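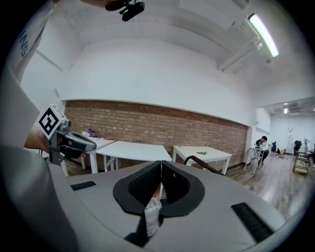
A white-and-red packet in the jaws of a hand-held gripper.

Bonus money at the bingo, and where mine went

I promised last time that I'd get round to the bingo sites, so I've spent far too many evenings this month dabbing at a screen with a cup of tea going cold next to me. I've played in the hall at Rollimstead for years (terrible parking, lovely chips) but I'd never bothered with the online rooms. I thought it would be the same game in slippers. It is, mostly! The numbers come out faster and the computer marks your tickets for you, so you can wander off to put the bins out and come back to find you've won a line. I'm still not sure how I feel about that.

What caught me out was the welcome bonus. I signed up with Jalleleo first. I put in a fiver, they matched it with another £5, and I thought very nice, that's my evening sorted. Then I won a small house on the matched money, went to take it out, and found I couldn't. The bonus had to be played through 18 times before any winnings from it could be touched. Five pounds times eighteen is £90 worth of tickets, and I was buying them at 5p. You can do the sum yourselves, I had to have a sit down.

It was all there in the terms, I should say. Third screen, under a heading I'd scrolled past because I wanted to get to the 8 o'clock game. There was also a time limit, 12 days, after which whatever's left of the bonus just goes. I got nowhere near. My own fiver I could have taken out whenever I liked, except of course I'd spent it on tickets before I started on the bonus, because that's the order they use the money in. Worth knowing, that. Your own cash goes first on a lot of these sites.
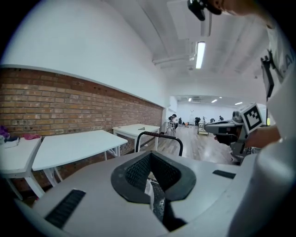

One reader emailed after my little grumble in the last issue to say she never takes the bonus at all: she looks for the box on the deposit page, unticks it, and plays with her own money so that anything she wins is hers to withdraw that night. She also sets her deposit limit the day she opens an account, before she's bought a single ticket, and said I ought to do the same. Quite right too. I've now done it on all three of mine and it took less time than choosing a dabber colour.

So on Bustos I tried it her way. No bonus, my own money, limit set. I won £4.20 on a two-line and had it back in my account by the Saturday, and I can't tell you how pleased I was, considering what I'd laid out. The room was a nice size as well, nearly 110 people in at teatime, and the chat was friendly without being one long string of smiley faces. Fewer people means a smaller pot, obviously, but you do get a sniff of a win now and then, which you don't in the big evening games where half the country seems to be sat waiting on one number.

Grindutura I'm less keen on. It's pretty, and the 75-ball patterns are good fun if you're bored of lines and full houses, but they push you towards the slots between every game. Up pops a spinning thing, and you have to find the little cross in the corner to get back to your tickets. I came for bingo! I also couldn't find the ticket price until I'd already opened the room, and I don't care for that.

If you're starting out, read the play-through number before you read the bonus amount, and check whether winnings are capped too. I'll be looking at the penny rooms next, so if you've got a favourite, drop me a line and tell me what time it's quiet.
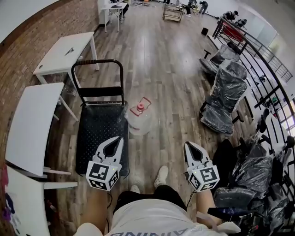
Seated, with a gripper in each hand.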